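Zirkolo Robotics Club > Simulation Challenge > Door task, round two

ludallow_kid
Posted 1 September 2023

Our school team (Ludallow, the one with the loud bus) is on the door task for the December meet. Two arms, one simulated apartment, one door. We have 900 training runs behind us and a success rate of 11 percent, which our mentor calls "a start." The rest of the time the robot behaves like my uncle at a museum.

Two views from over the robot's shoulders, so you know what we're working with:

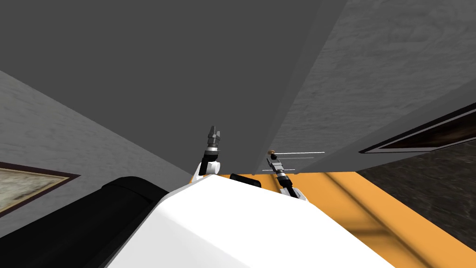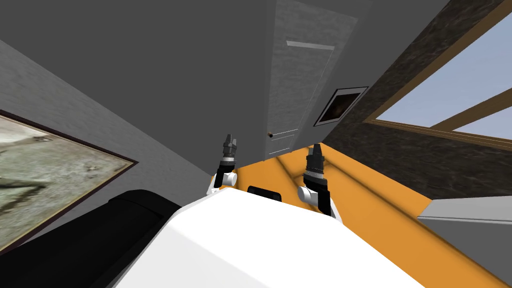
My plan is to drop the left arm from the controller entirely and let the right one do everything. Half the team says that's cheating. The other half is me.

brimex
It isn't cheating, it's just sad. You have two arms. Park the left one in a fixed pose and keep it out of the policy for now, then bring it back once the right arm can find a knob.

saabstory
Disagree with both of you. My old Saab needed two hands to open the door and it built character. Seriously though, if you train with one arm you'll be retraining from scratch in November. We did exactly that last season and came in behind a team whose robot fell over.

ludallow_kid
How far behind?

saabstory
Next question.

gearhead576
What's your tilt set at? I'd look at the camera before touching the arms. If the pitch and roll in your config don't match what the controller thinks they are, it will reach for a knob in some other apartment.

ludallow_kid
Config says level. I will now go and lie down.

brimex
Lol. Still park the left arm.

gearhead576
Fix the camera first, then run 60 episodes without changing anything else. I know everyone wants to change four things at once. Our whole shared folder is called "final_final" for that reason.

saabstory
And keep both arms in. I'll say it again in December if I have to.

ludallow_kid
OK – camera tonight, 60 episodes, both arms stay in until the numbers come back. If it still can't find the knob I'm parking the left one and saabstory can write me a letter.

brimex
Post the numbers either way. Even the sad ones.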